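How Does a Basketball Draft Work?

Every year, pro basketball teams get to add brand-new players. They do it with a draft, and it's one of the most exciting nights of the season!

A draft is a bit like picking teams at recess. The clubs take turns, and each one calls out the player it wants. In our pretend league there are 14 teams, and the draft has 2 rounds. So how many players get picked? Yes, 28!

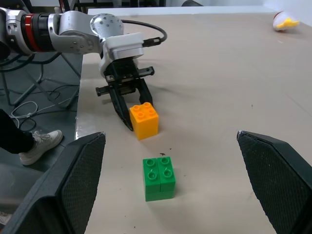
Who goes first? Usually the teams that lost a lot. Say the Bromdale Bears had a terrible winter. They get an early pick, so they have a chance to grab a really great player and catch up with the Mendar Comets.

Many leagues also use a lottery, where a lucky draw decides the first few picks. Even the worst team might not get pick number one!
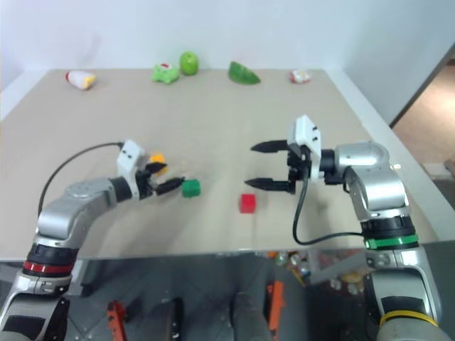

Akpan Youth Sports Club – Junior Reporters Page

Teams can trade picks too. The Comets might give the Bears a player and get a pick in return. Sometimes they swap picks for a draft that's years away!

Words to know
Prospect: a player who might get drafted.
Rookie: a player in their first pro season.
Scout: a person who travels to games to look for talent.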